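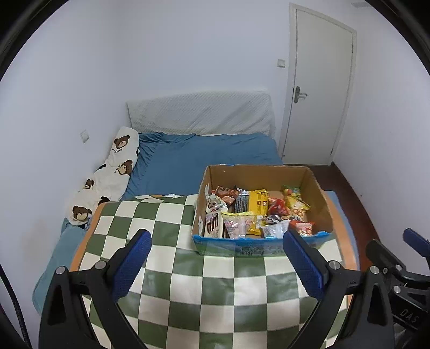 Diciembre, domingo por la tarde. Sigo sin creerme la curva de absorción de los paneles Stinditz, y esta entrada es para dejar escrito por qué antes de que lleguemos a la reunión con una opinión ya hecha. El folleto promete que el panel "domestica" los graves de una habitación pequeña a partir de 200 Hz, con una gráfica muy limpia y sin una sola nota sobre cómo se montó la muestra. Las salas de ensayo están vacías y las habitaciones de la gente no. Un dormitorio tiene una cama, y una cama que se come buena parte de la habitación ya es un absorbente poroso considerable, gratis y puesto en horizontal. Si a esa habitación le cuelgo un panel en la pared, lo que me interesa saber es cuánto añade sobre lo que el colchón ya hacía. De eso el folleto no dice nada.

Lo medido hasta ahora: reverberación por bandas en el cuarto de pruebas del fondo, primero con colchón y sin paneles, luego con colchón y 4 paneles. Altavoz Flastley en la esquina, barrido largo, procesado con Tuklow. Dos posiciones de micrófono. Ya sé que son pocas.

Resultado en agudos: baja el tiempo, se oye a simple palmada, ninguna discusión. Cualquier cosa blanda hace eso. Una cortina gruesa hace eso. Me cuesta llamarlo un resultado del producto.

Resultado en medios: baja algo. Menos que en la gráfica del folleto. Puede ser por el montaje (los nuestros van pegados a la pared y sospecho que los suyos llevaban cámara de aire detrás, cosa que cambia mucho las cosas y que habría costado una línea de texto aclarar).

Resultado en 200 Hz y por debajo: no me atrevo a escribir ninguna cifra. Las dos posiciones de micrófono se contradicen. En una el tiempo baja con los paneles, en la otra sube. Un panel pasivo no alarga la reverberación, así que lo que estoy viendo son los modos de la sala y el ajuste de la recta de caída, que en esa banda es un chiste: la caída tiene un codo a media altura y el programa tira la recta por donde le parece. Tuklow, encima, da el valor con dos decimales y un icono verde al lado. He buscado en los menús qué significa el icono verde. Significa que el cálculo ha terminado.

Cambié el intervalo de evaluación a mano y el valor de la segunda posición se movió más que toda la diferencia atribuida a los paneles. Con eso me basta para desconfiar de cualquier comparación en esa banda hecha con prisa, la nuestra incluida.

Nota sobre el colchón. El que usamos es de muelles con una capa de espuma encima, cedido por el taller Kneževič, viejo. Lo pusimos en el somier, separado del suelo. Hay quien en el laboratorio lo considera "parte del mobiliario neutro" y no lo apunta en la hoja. Yo pediría que se apunte siempre: si lleva funda, si hay edredón encima, si la cama está hecha o deshecha. Un edredón arrugado y uno estirado no presentan la misma superficie. No digo que la diferencia sea grande; digo que no la hemos medido y que la damos por nula por comodidad.

Lo mismo con la puerta del armario. En la primera tanda estaba entreabierta y en la segunda cerrada. Me di cuenta al recoger. Un armario entreabierto lleno de ropa es una cavidad con relleno y una ranura, o sea, casi la definición de lo que queremos vender como trampa de graves. Anulo la comparación directa entre las dos tandas por debajo de los medios. Los datos quedan guardados igualmente, con la advertencia en el nombre de la carpeta.

Sobre el argumento de la escucha. Ya me han dicho que "se nota" al entrar. No lo dudo, yo también lo noto. Entro sabiendo que los paneles están, los veo al abrir la puerta, y acabo de pasarme una hora colgándolos. Para que el comentario valga algo habría que taparlos con una tela y que otra persona decida si detrás hay panel o marco vacío. La tela tiene que ser acústicamente transparente y la que tenemos no lo es del todo (la comprobé en octubre, pierde un poco arriba). Se puede comprar otra. Es barato comparado con los paneles.

Precio, por cierto. Para llegar a la cobertura que recomienda el folleto en un dormitorio normal harían falta 14 paneles. No sé qué pared de dormitorio normal tiene sitio para eso después de la ventana, la puerta y el armario. La superficie recomendada está calculada, sospecho, sobre la misma sala vacía de la gráfica.

Ruido de fondo: la ventilación del edificio estuvo encendida hasta las seis. Repetí el barrido con ella apagada y los agudos no cambian, los graves sí, lo suficiente como para descartar lo de antes. Otra carpeta con advertencia.

Pendiente:

Repetir todo sin colchón, aunque dé pereza sacarlo. Sin esa referencia no hay manera de separar nada.

Más posiciones de micrófono, con alturas distintas. Marcar el suelo con cinta, que la tiza ya no se ve.

Armario cerrado y con llave.

Paneles con cámara de aire detrás. Cortar listones.

Escribir a Stinditz y pedir el informe de ensayo completo, con el montaje y el volumen de la sala. Ya lo pedimos una vez y mandaron el folleto otra vez, en mejor resolución.

Mirar si Tuklow deja exportar la curva de caída en bruto. Si no deja, volver al script viejo, que es feo pero enseña el codo.

Añadido, ya recogiendo: probé por curiosidad a dejar los paneles apoyados en el suelo, contra el lateral de la cama, sin colgar. La medida en medios sale casi igual que colgados. Una sola posición, una sola tanda, no lo uso para nada. Pero mañana lo repito antes de hacer más agujeros en la pared.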